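Lost glove? Check the clear bins at Brotwood

Winter lost property table opens this Sunday at the Brotwood Community Centre, Curnilham

Curnilham's lost mittens, gloves, scarves and toques are getting a proper chance to go home. The Brotwood Community Centre opens its winter lost property table this Sunday at 10 a.m., and everyone who has been through our doors since the first snow is invited to come and have a look.

We've had a big season! The rink, the reading room and the Saturday swap all ran full, and a busy building in February leaves a lot of wool behind. So far 43 pieces have been logged, most of them single gloves, and we'd love to see every one of them back on a hand before the thaw. 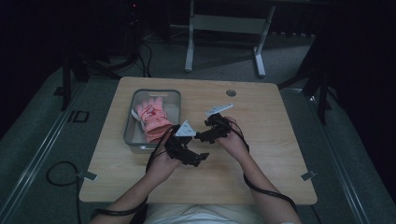

Photo: Brotwood Community Centre

The old system was a cardboard carton under the front desk, and you had to dig through it to the bottom. This year each find gets room to itself in a clear plastic bin, so you can spot your colour without turning over everybody else's things. Bins will be set out in the Siriwardena Room on the ground floor, just past the coat hooks. Parents with strollers can come in by the side door, where there's a ramp.

Claiming is easy. Tell us what you lost and which day you think you lost it, and if it sounds right, it's yours. There's no charge and no form. If you still have the other glove at home, bring it along, as a matching pair settles things quickly (and it's a lovely moment for whoever is on the desk).

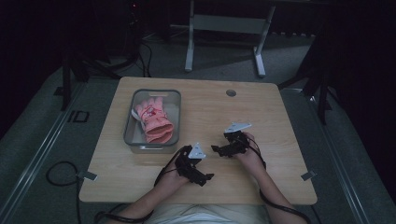 Children's gloves and mitts are the hardest to return, partly because so few of them have a name inside. We're asking families to look at what came home from the rink and think about what didn't. Small details help a great deal when you phone or drop in. "Pink, knitted, ribbed cuff, little red patch on the back" is the kind of description that lets us go straight to the right bin, while "a pink one" could keep us both busy for a while. If there's a lining of a different colour, mention that too.

The table will stay up for 12 days. Anything left after that will be washed and passed on to the Fluminik Warm Hands drive, which has set itself a goal of 200 pairs for local schools this winter. Odd gloves are welcome there as well, and knitters in the drive's Sunday circle are keen to make partners for them.

Clean winter wear you no longer need can be dropped at the front desk during the same hours, 10 a.m. to 4 p.m. Please tie pairs together with a bit of yarn.

To ask after a lost item, call the front desk and choose extension 2296. Messages left in the evening are answered the next morning.

Recent news
Skate sharpening returns to the rink lobby
Reading room gets new chairs
Saturday swap: what to bring and what to leave at home
Fluminik Warm Hands drive looking for knitters

Last updated: February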